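Washing and Storing Organic Cotton Baby Clothes
Maltine Customer Care Guide

Organic cotton garments keep their shape and softness for several years when they are laundered with care. This guide sets out the method recommended by Maltine for bodysuits, sleepsuits, joggers and hats in sizes from newborn to 24 months. It also explains how to put outgrown clothes away for a younger brother or sister.

Before the first wash

Remove all tags and pins, and turn each garment inside out. Close snaps and zippers so that they do not catch on knitted cuffs. New items should be washed once before they are worn. Dark colors are best washed separately for the first 3 cycles. 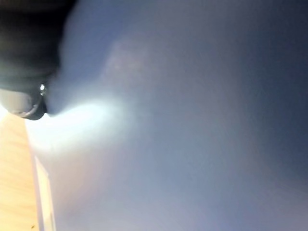

A gray pad with a thin, slightly shiny rim.

Washing

1. Sort the clothes by color and by weight. Fleece-backed items shed lint and should not be mixed with fine jersey.
2. Select a gentle cycle with a spin speed no higher than 800 rpm.
3. Wash everyday items in cool water, at 88 degrees Fahrenheit or below.
4. Use half the usual measure of a mild, unscented detergent. Do not add fabric softener, as it coats the fibers and makes bibs less absorbent.
5. Treat milk and food stains with cold water as soon as possible – hot water sets them.

Drying

Reshape garments while damp and dry them flat, out of direct sunlight. Knitted waistbands should not be hung from pegs. If a tumble dryer must be used, choose the lowest setting and remove the clothes after no more than 60 minutes. Slight shrinkage may occur, and sizing allows for it.

Putting clothes away

Clothes must be clean and fully dry before storage. Fold them by size and place the largest items at the bottom. Breathable cotton bags are preferred to sealed plastic.
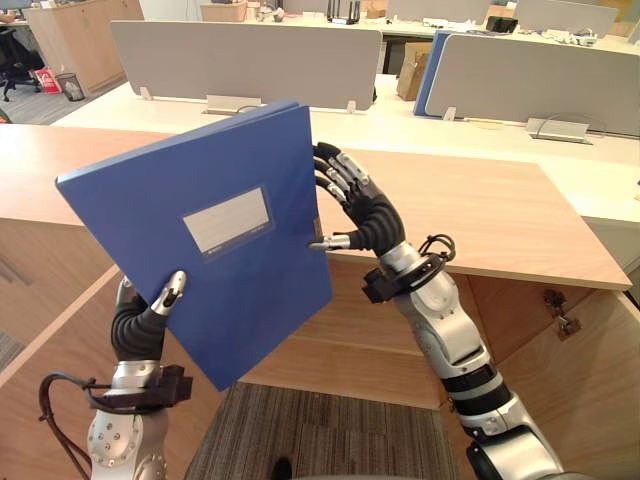
Write the size and season on a card and place it with each bag. Cedar blocks may be added, provided they do not touch the fabric. Check stored clothes twice a year; October is a convenient month for bringing out heavier layers. Wash everything again before it is worn.

Repairs

Loose snaps should be dealt with before the garment is used again, as they present a choking hazard. Items bought from Maltine may be returned to the Zatodthorpe workroom for repair. Enclose a note of the fault and the order number, and address the parcel to Nyokabi Owino, Repairs. The counter is also open on Saturday until noon.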